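Biltesen Citrus Peeler, three-pack: review

I bought the Biltesen peelers at Wandier, where they hang on a card near the can openers. There are three in a pack, all the same. Each one is a flat plastic stick with a small hooked tooth at one end and a curved spoon shape at the other. The tooth scores the skin, and the spoon goes under it and lifts.

I eat a lot of citrus in winter and I have short nails, so I have owned several of these over the years. The last was a metal one from Zernport that I used until the tooth bent. The Biltesen is lighter and a little longer. It sits against the palm well enough, though the handle is thin and someone with large hands may find it disappears.

Navel oranges are what it does best. I score from top to bottom, turn the fruit, and score again. Six cuts is plenty for a medium orange. Then the spoon end slides in at the top and each section of skin comes up in one piece, with most of the pith attached. The tooth is short enough that it rarely reaches the flesh. On thin-skinned juice oranges it does go too deep if you press the way you would on a navel, and you get juice down your wrist.

Grapefruit takes more effort. The tooth does not get all the way through a thick skin on the first pass, so you go over each line twice. The spoon is good here, since there is a lot of soft pith for it to travel through. Lemons are fine. Limes are a waste of time, and I went back to a knife.

Mandarins are a different matter. Most of them have loose skin that comes off by hand, and a tool only slows you down. The tighter ones are worth scoring lightly. If you take the skin off in narrow bands, you find out quickly how much pith a fruit has, and some have a good deal.

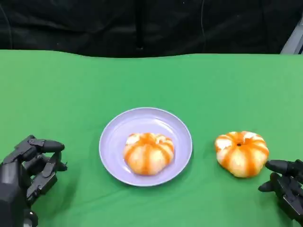 Mandarin with strips of peel removed, on a lavender plate.

Cleaning is easy. Citrus oil builds up in the corner behind the tooth and turns sticky if you leave it overnight. Warm water and dish soap take care of it. The card says top rack of the dishwasher, and mine have been through many times without warping. The white one has picked up a faint yellow tint. The other two are darker and show nothing.

I did try the spoon end on other things. It will open the plastic seal on a jar of Yusuf olives. It will not peel a boiled egg without tearing it.

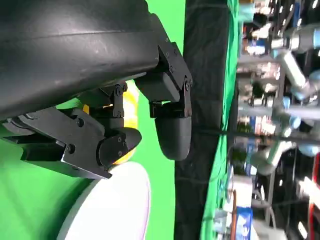 Black fingertip pads on hinged brackets.

My main complaint is the storage hole, which is too small for any of the hooks in my kitchen. The peelers live loose in the drawer as a result, and being flat they work their way under the tray. One was missing for most of January. A brighter set of colors would help too.

After around 100 oranges the tooth on the one I use most is still sharp enough. There is a small white stress mark where the handle narrows, and it has not grown.

If you mostly eat mandarins, skip it. For navels and grapefruit it is cheap and it works, and you get two spares.

Rating: 4 out of 5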